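Stenine Sorting Sticks – FAQ

What colors are available?
Red and dark green. Both are sold loose under part no. 107.

Can the colors be mixed in one bin?
Yes. Length and section are the same for both, so no divider is needed.

Which bin should I use?
Any flat-bottomed metal bin with sloped walls. The Garnside 106 is the size we stock.
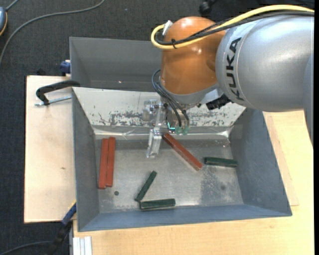
Red and dark green sticks in a gray sheet-metal bin.

Does scuffing on the bin floor matter?
No. Wipe out dust with a dry cloth – no solvents, as they soften the paint on the sticks.

How are refills packed?
In cartons of 3,000. Orders placed by noon on Friday ship from Sernstead the same day.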